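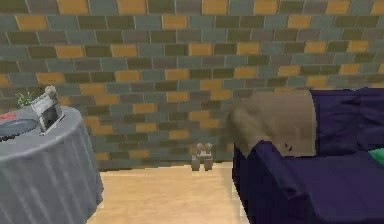

A simulated living room, with a brick wall behind the sofa and a small grey object on the floor between the furniture.

The rooms where robots learn their manners

At Vometti, a small company in Hivurura, the working day begins with loading a room. It has a sofa, a round table under a grey cloth, a potted plant and a wooden floor, and it exists only in a computer. By the evening it may be replaced by 35 other versions of itself.

The company makes examples for Bunnag, a learning system for household robots. One example is a complete attempt at one task: go to the table, find the tray, come back without touching the sofa. A person guides the simulated robot through it with a hand controller, and the software, called Wultell, saves every movement together with what the robot's camera would see.

I was allowed to try. The movement itself is easy, but I turned too late and went into the tablecloth. My attempt was kept, with a mark that says it failed. The system is trained also on such mistakes, if they are labelled well.

For each room the team wants 100 good attempts. In the first week of December they had 651 in total, and 51 of these were waiting for a second check. The checking is slow work. Someone must watch each attempt to the end and decide if the robot really reached the goal or only came near to it.

The rooms are changed between the sessions. A blanket may move to the other arm of the sofa, or the bricks get another colour. If the wall is always the same, the system can learn the wall and forget the task – this happened in spring, and two months of examples had to be made again.

Small things on the floor are the present worry. In a real home there is always something lying there, and the robot must see it early enough to go round. The next set of rooms will have more of them, also in the narrow places beside the table.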